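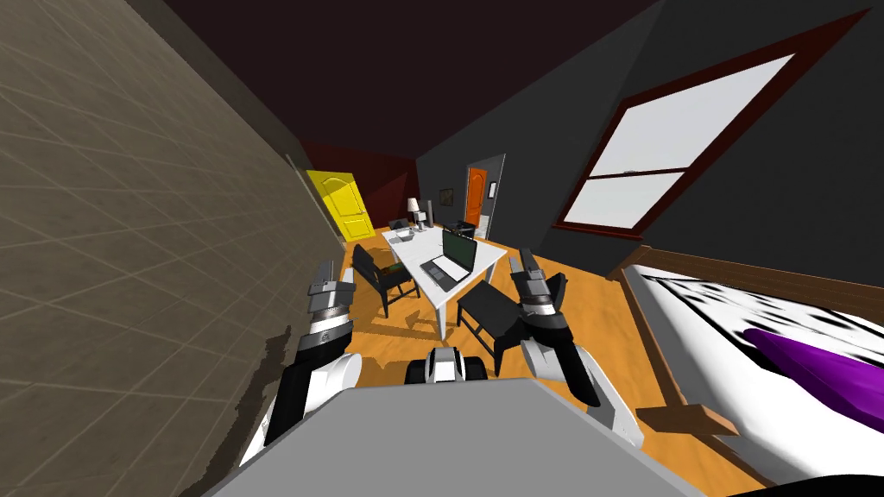
## Watching the final from seven hours ahead

Speaker notes, evening session. Slides are in the Juntunen folder. Keep it under the time.

**Opening**

- Say hello, thank Colleen Girard for setting up the evening.
- Ask for hands: who has stayed up past 3 a.m. for a game? Leave them up. Who went to work after?
- I lived in Esgate for four winters. Kickoff was at 1:30 in the morning there.

**The first year**

- Three of us: me, Teemu Oksanen, and Tae-yang Baek, who had never seen a football game and wanted to know why they kept stopping.
- Stream died in the second quarter. Listened to the radio feed over the phone until halftime.
- We had food for 7 and ate all of it before the anthem.
- Teemu slept through the only touchdown. Pause here, he is in the second row.

**What we changed**

- Go to bed at 8 p.m. and get up for it. Staying up straight through is worse.
- Cook before you sleep. Chili holds fine in a slow cooker. Wings do not.
- Coffee until the third quarter, then stop.
- Keep the volume down. Kauko Toivonen lived upstairs and worked early shifts. We took him a plate the second year and he came down for the third.
- Phones in a bowl. People back home text the score before the stream catches up. Ours ran 70 seconds behind.

**The big one**

- Last winter Hertta Aaltonen got us the hall at Rimudier. Planned for a small crowd and 400 people came.
- Ran out of chairs by 1 a.m. People sat on coats.
- Half of them were there for the halftime show and left after it. That was fine, we needed the chairs.
- Read the note from the bakery next door (on the card, not the slide).
- Game was a blowout. Do not spend time on the score.

**If you want to host one**

- Check the license for showing the game in public. Ask early, they took until January to answer us.
- Two internet connections if you can get them.
- Tell the neighbors the end time, then add an hour.
- Sign-up sheet for cleanup goes around before kickoff.

**Questions**

- Someone will ask about recording it and watching at breakfast. I tried it once. Heard the result on the tram.
- Sheet for next year's party is by the door. Hertta has the pens.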